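Sealing grout in a rental kitchen?

gedberg30
Moving out of a place in Lotimside in May. Is it worth sealing the floor grout before I go? The tile was laid 4 years ago and never sealed.

Driten
No. Clean it and leave it. Sealer over old dirt locks the dirt in.

d_ionescu
Disagree. Scrub with oxygen bleach, wait a day, then seal. I did nearly 3000 square feet that way and it held up fine.

Driten
Held up for you, sure. He's leaving. Why pay for the landlord's floor?

gedberg30
Deposit, mainly. I'll clean one corner first and see.

d_ionescu
Fair enough. Run it right up to the wall.

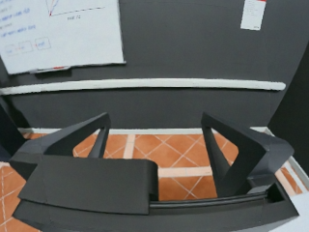 Tile floor and wall, rendered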